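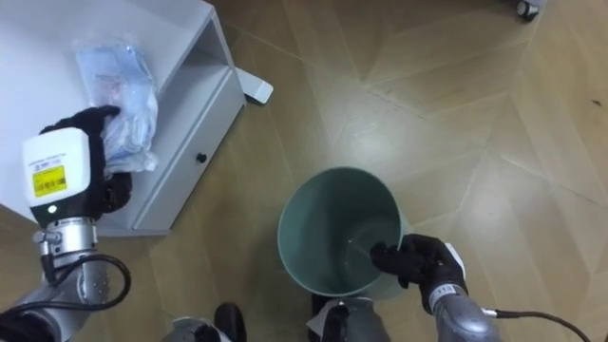
Bag in the left hand, bucket in the right. Tidying the back room, day four.

So I've had a robot in the house for eleven days and I've been putting off writing this, mostly as I kept changing my mind about it. A few of you asked in the comments under the April post whether I'd go through with the trial after all my grumbling about the price. I did! It went back yesterday, the hall looks enormous again, and I've got a notebook full of scribbles to turn into something readable.

For anyone new, the thing I had on trial is the Bratine home helper, hired through a company called Skadside. You can buy one outright if you've got that sort of money (I haven't). What I took was the short hire, which came to £672 for 11 days, with delivery, setup and collection all in. If you decide to keep it on you move to a monthly plan at £147, but that only kicks in after you've put down a deposit of £3,935. I'll come back to that deposit, because I have feelings.

Setting up was less painful than I'd feared. The fitter from Skadside was in and out before lunch. She walked it through each room so it could learn the layout, and then we sat at the kitchen table and I typed names for things into the app. You can call your rooms whatever you like, and your jobs too. The software side has its own name, Filip, which I found a bit confusing at first, as the leaflet keeps saying "ask Filip" and I assumed that was a person on the helpline. It's the voice. You say the name, it makes a little two-note sound, and off you go.

I'd chosen the package with the proper hands, and I'd urge you to do the same if you're tempted. The cheaper one comes with simple two-finger grips and I can see it struggling with half of what I own. These have fingers and thumbs in a black glove, and watching them take hold of things is the part I never got bored of. The bucket in the photo is my ordinary mopping bucket, the teal one that's been through three house moves, and it took it by the rim with the fingers curled over into it, much as I would. The plastic bag was sitting on top of the low white cabinet, and it had that pinned down with the other hand. Bags were the thing I was sure it would be hopeless with, all slither and crinkle. It wasn't hopeless. It was slow, though, goodness it was slow.

I timed nothing properly (sorry, I know some of you love a table), but I can tell you that I made a cup of tea, drank it and rinsed the mug while it was dealing with one shelf. If you're the sort of person who stands over people while they load a dishwasher, you will find this machine very trying. My advice is to leave the room. I started setting it going and then doing something else entirely, and I liked it a great deal more after that.

What was it good at, then? Picking up off the floor, definitely. My back is not what it was and the bending is what I was really paying for. Shoes, post, the dog's endless collection of chewed rope. It would gather things up and put them where I'd told it they lived, and it got better at this over the first few days as I corrected it through the app. It also carried washing through to the back room without fuss, and held doors, and fetched the bucket when I asked for the bucket. That sounds small written down. On a bad back day it isn't small at all.

It was decent at wiping flat surfaces, too. The cabinet top, the table, the windowsills once I'd cleared them. It won't clear and wipe in one go unless you set it up as two jobs, one after the other, and the app makes a right meal of that. I had to ring up. The person on the phone was lovely and had me sorted in a few minutes, but I shouldn't have had to ring to get a table wiped.

Drawers were hit and miss. The one on that cabinet has a small round black knob, and the robot would go for it nicely and then pull at a slight angle, so the drawer stuck. Mine sticks for me as well, to be fair. On the kitchen drawers, which have long bar handles, it had no bother whatsoever. So if your house is full of little knobs I'd ask Skadside to show you that on your own furniture before you hand over any money. They do a free home demonstration if you live near enough to one of their depots. Ours is out at Stestby, which is a trek, but they came.

Then the things I didn't get on with.

The noise is one. It's not loud exactly, more a steady hum with a bit of whirr on top when the arms move, and in the evening with the telly low I found it wearing. You can set quiet hours and I ended up doing that from seven onwards.

The charging is another. It wants a good clear patch of wall for its dock, and in my house the only patch was the hall, so for the whole trial everybody had to go past it sideways with their shopping. The leaflet says the dock is "compact". Compared with what, a wardrobe?

And the gloves need washing! I hadn't thought of this at all. They come off with a tug at the wrist and you wash them by hand and leave them to dry, and you're given one spare pair. If you've had it doing the kitchen bin and then you want it folding tea towels, you'll be changing gloves, and the robot can't do that for itself. I'd want at least another two pairs if I was keeping it, and they're charged as extras.

I also never fully trusted it with glass. It didn't break anything of mine, I should say that clearly. But I moved my nan's bowls up to the top cupboard on the first night and that's where they stayed.

Privacy, since two of you emailed. It has cameras, it needs them to see what it's doing. There's a setting that stops pictures being kept after a job is finished, and it was off when mine arrived. I'd like it to be on from the start, with people choosing to turn it off if they fancy. I said so on the feedback form.

Right, the deposit. £3,935 is a lot to have sitting with somebody else. You get it back when the robot goes home, less any damage, and I read the damage section twice and still couldn't tell you what counts as ordinary scuffing. I asked for that in writing and got a polite email which repeated the same paragraph at me. The monthly fee I could just about talk myself into, if I gave up the cleaner and stopped buying plants. The deposit I can't, and I suspect that goes for plenty of people who'd get the most out of having one.

Would I do the short hire again? Yes, I think I would, particularly if I had an operation coming up or a new baby in the house. Ask for the proper hands, ask about the spare gloves, check that camera setting on the first day, and measure your hall.

I've still got the login for the app until the end of the month, so if there's anything you'd like me to look up in the settings, pop it in the comments and I'll have a rummage.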